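Jul 23, 2020

My daughter has informed me that she would like to walk to school by herself this fall, assuming there is a school this fall. It's 934 steps from our front door to the crossing guard's corner. She measured it on my phone, twice, and presented the number as if it settled the matter.

I walked to school alone at seven, past a tire shop and a dog named Major who hated everybody. My mother's safety plan was "don't be weird." I came home every day, mostly with both shoes. So you'd think I'd be relaxed about three quiet blocks with sidewalks the whole way.

I am not relaxed. I've drawn a map. I've looked up the turning radius of a garbage truck. My neighbor Dorian Carré raised two boys on this street and told me, over the fence, that at some point you just open the door and go make coffee. He also told me one of them once ended up at the Zavwood bus depot, so I'm taking the whole package of advice with some salt.

We did a practice run on Tuesday. The deal was that I'd stay half a block back and say nothing, and I kept to it until the first driveway. She didn't turn around. She put one hand up, flat, like a traffic cop, and kept walking.
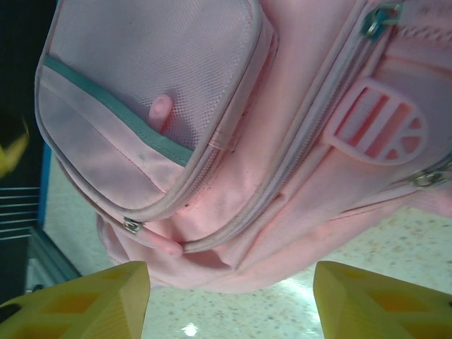

I've been told my next practice run will be from the porch. I asked if I could at least stand on the lawn and was told she'd think about it. In the meantime the district has sent another survey with three possible schedules on it, two of which have her at the kitchen table until winter. I filled it out and said we'd be fine with any of them. Then I went and looked at the map again, and moved the big hedge on the corner a little to the left, where it belongs.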